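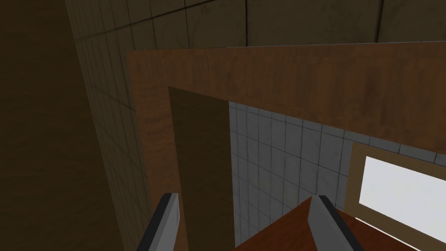
Notburga Wallner

July 23, 2023

Search this site Type a word and press Enter

Why does a computer need a fan?

If you sit near a desktop computer, you can usually hear a soft whirring sound. It comes from the fans inside the case. A small laptop may have one or two fans. A big computer built for games may have 5 or more.

The fans are there to deal with heat. Every part of a computer that uses electricity warms up a little, in the same way that a phone charger feels warm when it has been plugged in for a while. The part that does most of the thinking is called the processor. It is a flat square, often smaller than a biscuit, and it contains a huge number of tiny switches. They turn on and off all the time, and each one gives off a very small amount of heat. Added together, that is enough to make the processor too hot to touch.

Where the heat goes first

A fan does not usually blow straight on to the processor. A block of metal sits on top of it, called a heatsink. Heatsinks are made of aluminium or copper, and heat moves through both of these metals quickly. You can try this at home with a metal spoon and a wooden spoon. Stand them both in a mug of warm water, wait a minute, then feel the handles. The metal one will be warmer. (Use warm water from the tap, not boiling water.)

Look closely at a heatsink and you will see that it has lots of thin sheets of metal with gaps between them. The sheets are called fins. They give the heat more places to escape into the air. Spreading out your wet swimming things helps them dry for much the same reason: more of the cloth is touching the air.

Between the processor and the heatsink there is a thin layer of grey or white paste. Metal looks smooth, but it has tiny dips in it that trap air, and air is bad at carrying heat. The paste fills the dips.
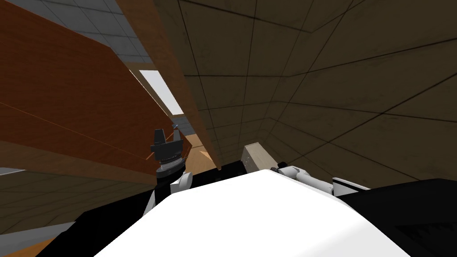
Once the heat has reached the fins, the fan pushes air through the gaps. The warm air moves away and cooler air takes its place. Other fans pull fresh air in at the front of the case and push warm air out at the back or the top.

Why the noise changes

A fan in a desktop computer might turn at around 2,000 times a minute when it is working hard. When you are only typing, it can go much slower. The computer has small sensors that measure how hot it is, and it speeds up the fans when it needs to. This is why you may hear a louder whirr when you start a game.

What if it still gets too hot?

The processor slows itself down so that it makes less heat. Your game might become jerky. If that does not help, the computer switches itself off before anything is damaged.

Dust is a common cause of trouble. It collects on the fans and between the fins, and the air cannot get through. Using a laptop on a bed or a cushion can also block the holes where the air goes in. Put it on a table or a tray instead. Never open a computer or poke anything into the holes. Ask an adult to turn it off, unplug it and clean it.

Words to know

Processor: the part that follows the computer's instructions.
Heatsink: a block of metal that takes heat away.
Fins: the thin sheets on a heatsink.
Sensor: a small part that measures something, such as heat.

Last updated: February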